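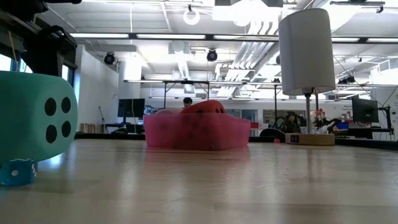

ERNTHORPE, 2023-12-09 — The Ernthorpe Board Game Library will move to larger rooms on Cunha Street at the end of December, the library said today. The new space seats 47 players, up from 30 at the present address, and stays open until 10 p.m. on weeknights.

The library lends 973 games to members, from children's dice games to long strategy titles. All of them will be checked for missing pieces before the move. Games that can't be completed from the spare parts drawers will be sold for $2 each at the old rooms, cash only.

Borrowing stops during the move. Anything out on loan can be kept without a late fee until the new rooms open, and members don't need to renew. Returns should not be left at the old door.

Rent for the first year is covered by a grant from Sasard, the local printing firm. Bonex, a shelving supplier, is fitting the storage room at cost. Membership prices stay the same.

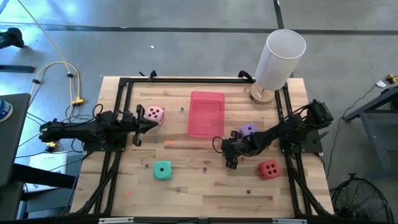 Iñaki Barroso said the extra tables mattered more to him than the shelves. "We had people waiting on the stairs for a seat," he said. "Some of them went home. I would like the beginners' evening to run every week again, and now it can."

The beginners' evening covers simple dice and card games and is open to nonmembers. Children under 12 need an adult with them. The new rooms have step-free entry from the parking lot — the street door has one step — and a separate quiet room that can be booked at the front desk.

Opening hours and the list of games for sale are posted at the front desk of the present rooms.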